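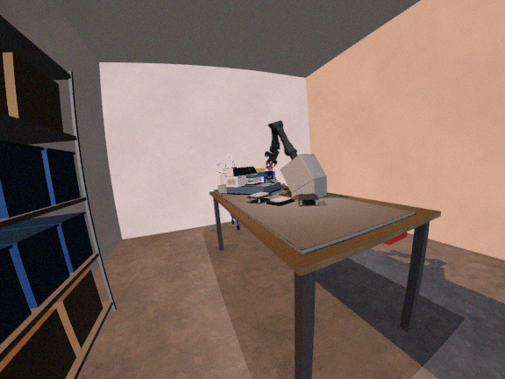
2 min read

Kneath Icon Pack for Android

I've been making icon packs for my own phone for years, and Kneath is the first one I liked enough to put up for other people. It's got a little over 2,000 icons now, all drawn by me on the same rounded shape, with soft colors that sit nicely on a dark or a light home screen. I started it in October when I got sick of one bright green app ruining my whole dock (you know the one on your phone, everybody has one!).

What you get

2,000+ icons
18 alternate calendar and clock styles
3 color sets: Chalk, Rust and Midnight
A small widget for time and battery
Icon request form inside the app

Kneath needs a launcher that takes icon packs. I use Willer every day, so that's where it gets the most testing, and Rukside works great too. If your phone's built-in launcher doesn't have an icon pack setting, you'll want to install one of those first – the pack can't change anything by itself.

To put it on, open Kneath, tap Apply and pick your launcher. In Rukside you have to go the other way around: long-press the home screen, then Look, then Icons, then choose Kneath from the list. If a few icons stay the old way, restart the launcher and they usually catch up.

Missing an app? Send it through the request form. I go through requests at night after work and do the most-wanted ones first, so a big bank app will probably beat your local bus tracker, sorry. Last update added 700 icons, and a whole bunch of those came straight from requests. Margaux Barbier sent me such a long list of French train and weather apps that I put her in the credits, and Themis Sarantis redrew the folder icons, which look so much better than mine did.

The download is free with the Chalk set. Rust and Midnight are a one-time unlock – no subscription, no ads, and it moves with you when you change phones. Matching wallpapers are in a separate pack called Jirkville, and the colors were picked to go together, so try Midnight with the darker ones.

Current version works on phones and tablets. Tablet icons are the same files, just bigger.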